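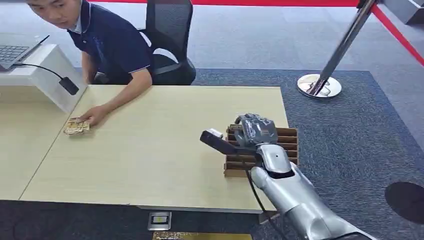 About us

Drekberg tests whether machines can do counter and household chores yet. The short answer is some of them, slowly.

Our current programme, Matheson, covers cash-desk work: banknotes on a table, a robot hand holding a handheld device over a slotted cardboard organizer, a person seated across from it. The sister programme, Imden, covers laundry and dishes.

Since January we have logged 2,704 attempts, of which 1,601 were completed without help. Cardboard slots are handled fairly well. Soft or thin items – notes, socks, carrier bags – remain poor.

We publish failures alongside successes and sell no robots. Test schedules are kept in Drudex, our in-house tool, and are open to partners on request.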